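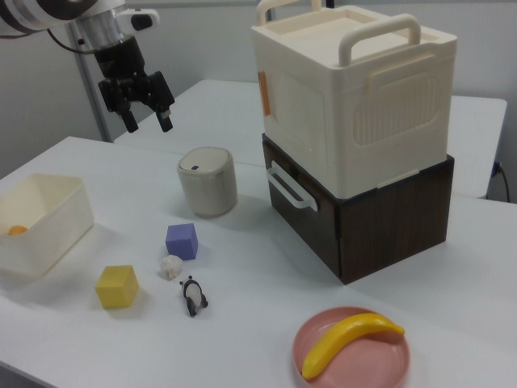

Fixed camera view, tidy-up set, arm open over the table.

Home | Data | Notes | Tools | Contact

Search this site Go

# Flotumus tabletop set

Hi! This is the readme for Flotumus, my set of recorded arm runs for teaching a policy to put small things where they belong. I've been adding to it in fits and starts, so please read the "rough bits" part before you train on it.

## What's in it

There are 1,851 runs in this release, all driven by hand (mine, mostly late at night with a cup of tea going cold). Each run has the video from the fixed camera, the joint angles, the gripper opening and one line of text saying what I was trying to do. I kept the wording loose on purpose, the way you'd say it to a mate: "pop the yellow cube in the bin", "banana on the pink plate", "move the panda next to the purple cube".

The furniture is a lidded cream box stacked on a wood-grain drawer, a little beige container that looks like a tiny rubbish bin, an open cream bin off to the left and the pink plate up front. The drawer has a white handle and it's my favourite task by a mile. It's also the one I botched most!

## Splits

- train: everything not listed below
- held out: 236 runs, with object layouts I never used in train
- Trarkonura: drawer runs only, kept in their own folder

## Rough bits

- The colour balance drifts between sessions. I locked it from session 5 onwards.
- Failed grasps are left in and flagged `ok=0`. Filter them if you like, but my small model got better at recovering when I kept them.
- Text lines say "bin" for both the open one and the small beige one. Sorry. The `target_id` field sorts it out.
- Version 2 renamed the gripper field, so old Zeng loader scripts will fall over. Use the Allex loader instead.

## Using it

Unpack it, point the loader at the top folder and go. If you find a mislabelled run, send me the run number and I'll fix it in the next batch.

Last updated 3 Jul 2026

Print this page | E-mail this page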